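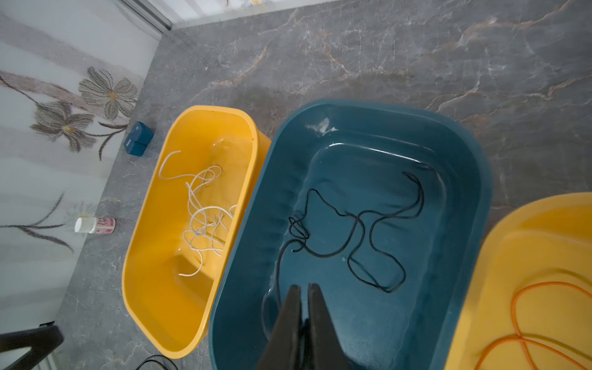
4.2 Return and delay in the Drenamura stories

We read 199 short stories from the Drenamura collection, most of them set in villages. In 19 of these a man comes home after a long absence and finds the woman he hoped to marry indifferent to him. Mudaliar calls this the cold return, and we keep her term. The walk back is usually told slowly, and the first spoken words are held until the house is in sight.

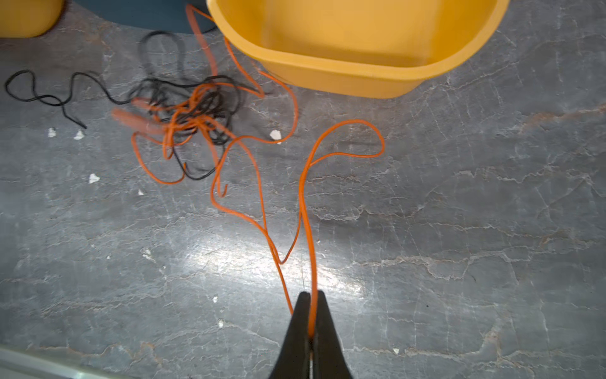 Delay in these stories is mostly a matter of syntax. Heydari counts clauses between the first sight of the village and the first greeting, but his count misses the side tales that leave the main line and rejoin it later. We coded these as loops. The orange cable in Figure 3 behaves much the same way: one strand climbs nearly straight before it bends into a wide open loop, while the other drifts off into a tangle. Eight of the cold returns follow the first pattern – a plain approach, then one long detour.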